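Home Products Floor Care Manuals Where to Buy Contact

We use cookies to keep this site running and to see which pages get read. Accept Manage settings

Filed under: Manuals > Timber floors > Fitting and first clean

Section 4. Laying the Mesent boards (floating, over underlay)

Rev. 6/8/18, I. Mikuš. Replaces the October sheet, bin the old one.

Before you start
Boards in the room 48 hours, packs flat, ends open. Not in the garage. Subfloor checked with a long straightedge, humps sanded, dips filled. Vacuum twice.

Each pack covers the area printed on the end label. Long boards are 1365 mm. Order one pack over, you will use it.

4.1 Open three or four packs at once and mix them. Colour shifts a bit from pack to pack.

4.2 Underlay down, shiny side up, edges butted and taped. No overlaps.

4.3 Spacers along the first wall, 15 mm. Same at both ends. Same around pipes and door frames.

CAUTION: Do not fill the gap with anything. No silicone, no offcuts. Skirting covers it.

4.4 First row, tongue side to the wall, tongue trimmed off. Check with a string line. A crooked first row stays crooked to the far wall.

4.5 Start row two with the offcut from row one if its 282 mm or longer. Shorter than that, cut a fresh board.

4.6 Angle in, press down, tap along with the block. Never hit the board itself. If a joint won't close, lift and look for grit in the groove.

NOTE: Laying past a doorway over to another room, use the Itulier trim, see Section 6.

4.7 Checking the stagger
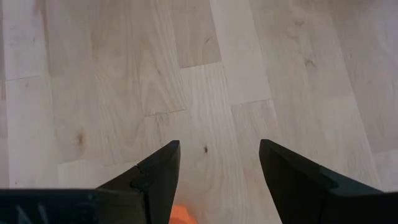 End joints in neighbouring rows must not line up. Stand back every four rows and look down the floor before going on. Pale boards hide a lot, so get a lamp down low if the light is poor. You want the short seams stepping up and down at different heights from board to board, loose steps, no tidy ladder. Grain can be as mixed as it likes, wavy next to arched is fine. Two joints level side by side, pull back and recut now, not at row 14.

4.8 Last row, measure at both ends and the middle. Rip to width, pull in with the bar. Spacers out, skirting on, nailed to the wall and never to the floor.

4.9 First clean: dry microfibre only. After a week, Florkovness cleaner, well wrung mop. No steam. Felt pads under chair legs befor they go back.

Questions on this section to Loredana Grasso, floor desk. Have your pack label handy.

Next: Section 5, Stairs and nosings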